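Getting two hands to share a peg board without bumping knuckles

Print this page | E-mail this page

I've been promising to write this up since November, so let's get on with it. If you've followed the earlier bits you'll have both arms talking to your Muvo planner and each hand able to pick up a peg on its own. Lovely. The trouble starts when you let them both at the board at once, and that's what we're sorting out today.

Start with your collision shapes. I know, it's boring, but go and look at them before touching anything else. Mine came from the import tool with one fat box round each hand, and the planner refused 600 perfectly good goals before I thought to check. Swap the box for a small capsule on each finger segment and one more for the palm. The fingers then count as fingers and you get back loads of room.

Next, make a "shared zone". In the Brurari scene file I draw a box over the top end of the board, where both hands want to be, and give it a lock. An arm has to ask for the lock before planning a path into the box, and hands it back once its wrist is clear. Set the timeout to 24 seconds. I had mine shorter and the slow approach moves kept losing the lock halfway down – very annoying to track down, as the log just says "goal aborted" and leaves you to guess.

Now the bit I got wrong for weeks. A hand that's waiting still takes up space! So add a parked pose for each one, fingers closed, and tell the planner to treat a parked hand as a fixed obstacle with 15 mm of padding. If you leave it open the fingertips stick out further than you'd think and the other arm has to go the long way round.

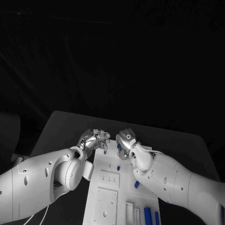

Left hand holding a peg, right hand closed. Very little room between them.

With gaps that small you really want the padding to shrink near the goal, so I use two values. The big one covers the whole path and a smaller one (4 mm) kicks in for the last stretch above the hole. Put both in the same config block or you'll change one and forget the other, as I did last Tuesday.

Last job is replaying it. Save the joint paths, run them back through the checker with the real recorded positions and look at the smallest distance at each step. My longest run had 1,122 steps and the checker flagged 109 of them, nearly all in one clump where the left wrist turns over. I added a waypoint a bit higher up before the turn and ran the whole lot again. Do have a look at yours on a plot too, because a clump jumps out at you and a list of numbers doesn't.

Related items

Teaching the Tse tracker to find small blue pegs
Setting up a Muvo planner from scratch
Brurari scene files: what goes where
Notes from the Tritcombe robot meet-up
Why is my wrist spinning the wrong way?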